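Old Computers, Opened: Our Repair Evenings in April

We are a small group in the back room of Horkora, and we like to look inside old desktop computers before we decide what can be saved. Most of them come from offices that have bought new ones. This gallery is for the people who gave us the machines and asked what is in them. It is also for members who missed the evening about cables.

You do not need to know much about computers to enjoy it. If you can name a part that we left out, please write to us.

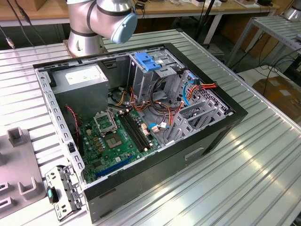

Photo and text: Olga Retamal | April 15, 2021

A tower on its side, with the side panel off. The processor socket is empty and its metal bracket is open, so you can see well how this part is made. Beginners often ask where the memory goes: look for the two black slots to the right of the socket.

The orange, yellow and black cables come from the power supply and go towards the drive bays. The blue ones are SATA cables, for data. I like the blue plastic latch on the drive cage very much. Giang Huỳnh says that for him a good latch is worth more than a fast processor, and after 6 years of small lost screws I agree with him.

Before you open your own computer at home, pull out the mains plug and wait a little. Keep the screws in a cup. Please leave the power supply closed, also if you are curious.

The next evening is about cleaning fans. Bring a soft brush if you have one. Questions and old cables go to Ctibor Vondráček at the front desk.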